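Progress report to the funder, January 2022
Cataloguing the Dradura wooden figures, second stage

First of all, thank you again for your patience over the quiet stretch before Christmas. I know the last note from me was a short one, and I promised a proper account of where the Dradura catalogue has got to, so I hope this makes up for it.

When we began, the only guide to the Dradura workshop's output was the old trade list, which gives 2118 model numbers and very little else. Anyone who collects the figures will tell you the list is full of holes. Numbers were skipped, some were used twice for quite different animals, and the nativity pieces were kept in a separate book altogether. After going through the order books we were kindly lent from Stoltivbridge, I can now put the total at 2898 entries, counting colour variants as entries of their own. That is a good deal more than I told you to expect, and it has pushed the work out a bit, but I would much prefer to have them all in the one place.

The Schmieder series has been the slow part. These are the small painted musicians and market sellers, and the same carving often turns up under two or three names, depending on which shop ordered it. I have settled on using the workshop's own name first, with the shop names after it. Some 400 of them still need a proper date. The paint on the bases is a help, as the early ones have a dull green and the later ones a much brighter one, but there is a middle period where both were in use and I have had to write "undated" more often than I would like.

Since my last report I have also written up the animal groups, the candle holders and most of the Easter pieces. The Easter rabbits gave me a very pleasant fortnight. There is a run of them with baskets that I had only ever seen in the trade list, and a collector near Enside turned out to own nearly the whole set, wrapped in the original tissue. She let me measure and handle every one, and gave me lunch besides.
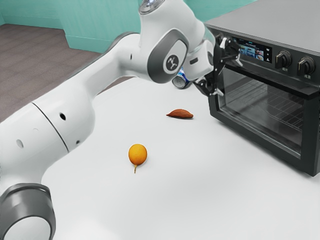
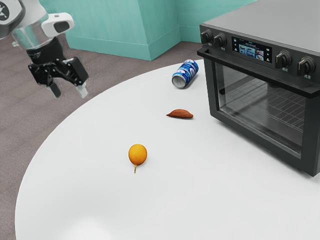
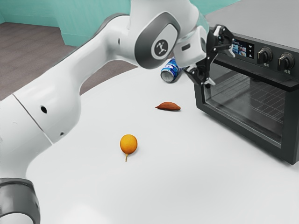
Computer-rendered views, each with a white robot arm.

On the money side we are close to where we planned to be. Travel came in under budget, as so many visits had to be swapped for phone calls and parcels. Printing will cost more than the quote we had in the spring, mainly on account of the paper. I would like to move the $700 left in the travel line across to printing, and would be grateful for your word on that before the end of February. Nothing else in the budget needs to change.

Still to do: the marks and labels chapter, which is drafted but needs a good tidy, the index, and a second read of the nativity section. I have also had a letter asking whether we will include the unpainted blanks that were sold to hobby painters. My feeling is that they belong in a short appendix, with no attempt to list every one, but I would be glad to hear what you think.

The next report will come with the full draft of the marks chapter attached.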